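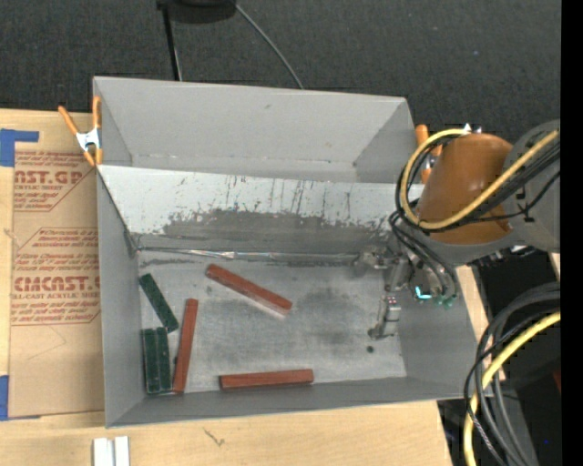
Industry > Automation > Standards

Last updated: October, 6 p.m.

Troltisby group issues checklist for bin-picking test cells

A working group in Troltisby has published a set of good-practice rules for small robot cells used in bin-picking tests. The document runs to 12 pages and takes effect next month at labs that have signed on, including Fastamstead and Trestora.

Under the rules, a bin must be fixed to the table before any run starts. Clamps are allowed if they are checked at the start of each shift. Cables on the arm need enough slack for full wrist travel and must stay outside the bin at every point of the programmed path.

Labs will also have to write down the number, size and color of the parts in each trial, and keep the log for 6 months. A grip rate may be reported only after 100 attempts with the same bin and the same parts. Failed grips count, including those where the part was dropped on the way out.

The group based the text on 3,676 trial records supplied by Kasten, which makes grippers and sells test parts. Two members had asked for a separate limit on arm speed near the bin wall. That was left out of this version and will be taken up again in the spring.

Labs that already run a cell have until March to comply.

We use cookies to improve your visit. By continuing to browse you accept our cookie policy.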